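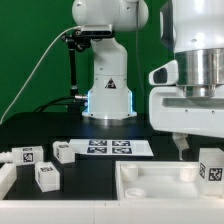 Brostix – hand-guided and teleoperated demonstrations with marked parts

Brostix is a set of 60 robot demonstrations recorded at a single bench. An operator showed the arm each task, either by moving it by hand or by driving it with the Romaniuk remote controller. We had a great time making it, and we hope you have as much fun training on it!

What you get

Each episode has wrist video, a fixed view, joint positions and gripper opening, all on one clock. Episodes are cut at 14 seconds. The folder name tells you how the task was shown (hand or remote).
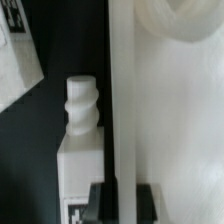 Wrist view: ribbed white vase on its block, gripper fingers at the bottom.

White parts on white parts are hard for a policy that works from pixels, and that's what makes these episodes so interesting to us. The printed markers help with pose, but please try training without them too – we would love to see how far you get.

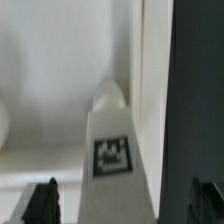

Wrist frames can be soft during close work. We left them unsharpened, and the loader (flondomis_read.py) passes them through untouched.

Known problems

Gripper opening drifts in 3 hand-guided episodes, listed in drift.txt. Remote episodes have longer pauses.

Contact

Vitalii Tkachenko looks after the set. Send fixes, questions and especially your results!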